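Part 3: Oiling and caring for your Skidholm tabletop

Right, so the legs are on, the thing is the right way up and you've stopped arguing about the Allen key. Now for the bit I like best! The Skidholm leaves our workshop sanded but bare, so the first coats of oil are yours to put on. I've done this on my own kitchen table more times than I'd care to admit, and it's an easy afternoon's work if you don't rush the drying.

What you'll need

The tin of Juntunen hard oil from the box (the small one, with the paper lid seal)
2 lint-free cloths -- old cotton T-shirts are perfect
The fine grey pad from the accessories bag
A bucket of water
Gloves, if oil bothers your skin

CAUTION: Oily rags can heat up and catch fire by themselves. I'm dead serious about this one. Drop every used cloth straight into the bucket, then dry them flat outside, well away from the house, before they go anywhere near the rubbish.

First coat

1. Open the windows. If it's a still day, put a fan in the doorway, but don't point it at the table or you'll blow dust into the oil.

2. Wipe the top with a barely damp cloth and let it dry fully. The grain will lift a bit and feel fuzzy, and that's fine.

3. Rub the fuzz down lightly with the grey pad, going with the grain. Where the grain swings about in big curves, follow the general direction and don't fuss over every wave.
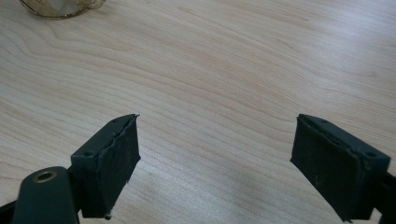 Curved grain on a pale top.

4. Stir the oil (don't shake it, you'll get bubbles). Pour a puddle no bigger than a saucer in the middle and spread it out with a folded cloth. Keep going until the whole surface looks evenly covered, edges included.

5. Wait 15 minutes. Have a cuppa.

6. Wipe off everything that hasn't soaked in. Everything! If you only remember one step from this whole section, make it this one, as leftover oil goes tacky and you'll be peeling placemats off it for weeks.

7. Leave it overnight.

Note: Ritva Laitinen, who wrote our very first version of these instructions, used to say four coats. We've since gone to a thicker oil and 3 is plenty.

Second and third coats

8. Go over the top with the grey pad again, lightly this time. You're only after a smooth feel, so a couple of minutes will do it.
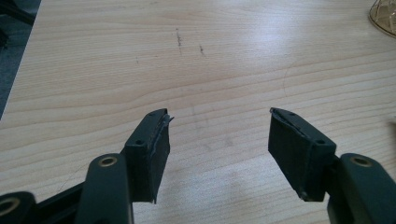 9. Brush the dust off, then repeat steps 4 to 7. The second coat drinks up far less than the first, so start with half as much and add more if you see dull patches.

10. Do the third coat the same way, and then leave the table alone for 6 days before you put anything heavy or wet on it. You can eat at it sooner if you're careful -- use a cloth and keep the red wine on the bench.

Looking after it

Wipe up spills when you see them. Plain water and a splash of dish soap is all the cleaner it wants, and please skip the spray polishes, which leave a film that new oil can't get through. I give mine a fresh coat every January, when the house is wide open anyway.

Water rings usually come out with the pad and a dab of oil. For anything deeper, see page 143 of the full Stullow care book, or email Dalia Badawi in our repairs room with the colour of your top and where the mark is.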